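Gundach Forum > Manipulation > Teleop and Demonstration
Topic: Shelf pick demos in sim – spacemouse vs. leader arm
Replies: 6

sasix_rig
Posted 12/1/20
I'm collecting demonstrations for a shelf pick task in simulation. Single can in an open compartment, parallel gripper, wrist view. The operator drives the end effector with a 6-axis spacemouse and closes the fingers with the left button. Control loop runs at 30 Hz.

Success rate for the operator is fine. The problem is the shape of the demos. Most of them go forward, stop, shift sideways, stop, go forward again. The policy trained on them learns to stop. It parks in front of the can with the fingers open and stays there until the episode times out at 1000 steps.

Two questions. Is this a known effect of the spacemouse, and would a leader arm fix it? I have the parts to build one from the Pennington plans but would like to avoid the work.

torque_lim
Known effect. People don't like to move two axes at once with a spacemouse, so they move one, check, then move the other. Every check is a run of near-zero actions in your data. If the policy has no history input, it sees a still image with a zero action and copies it.

Drop the frames where the commanded motion is below a threshold and retrain before you build anything. Keep the frames around finger closing, or you will lose the grasp.

backdrivable
Disagree with filtering as the first step. You end up with jumps between frames that the controller never produced. In sim you may get away with it. On hardware we got jerky approaches and knocked items off the front of the shelf.

Leader arm is the right answer. The operator moves a hand through the whole reach in one go, and the pauses mostly go away on their own.

torque_lim
The jumps are small if the threshold is small. Dropping a frame where the arm did not move leaves no gap in position. If yours were jerky I would look at the threshold, or at whether the velocity went into the observation.

backdrivable
Velocity was in the observation, yes. I'll give you that one. I still would not collect a large set on a spacemouse and plan to repair it afterward.

kine_steth
Neither of you asked what the operator is looking at. If they drive from the wrist view alone, they have poor depth. That is why they stop. Give them a second view from the side for driving only, and leave it out of the training data.

sasix, which view do they get?

sasix_rig
Wrist view only, same one the policy gets. I did that on purpose, so the person can't use information the policy won't have.

The set is 1631 demos. I ran the filter last night as torque_lim suggested. Almost a third of the frames went away. The retrained policy no longer parks. It now reaches past the left side of the can about as often as it grasps it, so I have traded one fault for another.

kine_steth
Matching the views is a reasonable rule, but then you have to accept slow demos. A person who can't judge distance will stop and look. You can't have both.

On the new fault: check the start poses. If every demo begins with the gripper centered on the compartment and the can is off to one side, the lateral correction is a short stretch near the start. Filter too hard there and you thin out the frames that teach it.

lollville_lab
Adding a data point. We ran the same kind of task in Lollville in May with both devices, same operators. Leader arm demos were shorter and smoother. Policy success was close to equal after filtering the spacemouse set. The larger gain came from telling operators to line up sideways first, fully, and only then go in. One fixed order. Before that, each person had their own habit and the data had several answers for the same view.

The leader arm also has a cost that is easy to miss. If its joint limits don't match the follower's, operators run into a limit inside the compartment and have to back out. Those demos are worse than slow ones.

backdrivable
That matches our joint limit trouble. A fixed order makes the motion less natural, though. I would not want it for anything with clutter in the compartment.

lollville_lab
Agreed for clutter. For one can it is fine.

sasix_rig
OK. Plan is as follows. Keep the spacemouse. Randomize the start pose sideways so the lateral correction shows up in more places. Fixed order, sideways then forward. Lower the filter threshold and exempt the first part of each episode. I'll recollect a small set under those rules and compare it against the filtered old one before deciding on the leader arm.

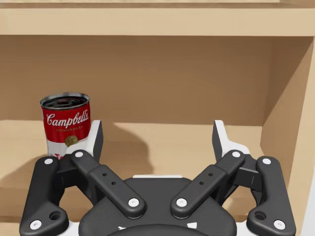

One open item is the finger command. I record it as open or closed, and a few operators tap the button early on the approach and release it again. I'm inclined to discard those demos whole and not edit the command after the fact. If anyone has kept them in and seen no harm, post your numbers.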